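Zikosar episode index: data card

Contents

Episode-level records for televised talent and drag competition series, one row per broadcast episode. The release holds 4000 rows in 3 files: episodes, guests and results. All files are UTF-8, comma separated, with a header row.

Fields

episode_id: text, unique
series_id: text, joins to results
air_date: first broadcast in the home country
guest_role: judge, mentor or performer
outcome: blank for specials and reunions

Known gaps

Trailers and teasers are not indexed. Guest judges announced but not aired are left out. Two series lack air dates before season 5.

Maintenance

Compiled by Nesrin Özkan and Charoen Bunnag. Last rebuilt Tue 28 August. Corrections go to Hye-jin Won with the episode_id in the subject line.
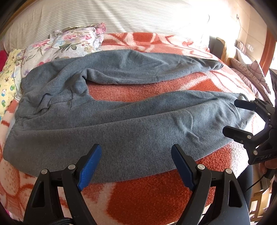
How is a guest who judges in one episode and performs in another recorded?

The guest gets a separate row for each episode, with guest_role set for that episode only.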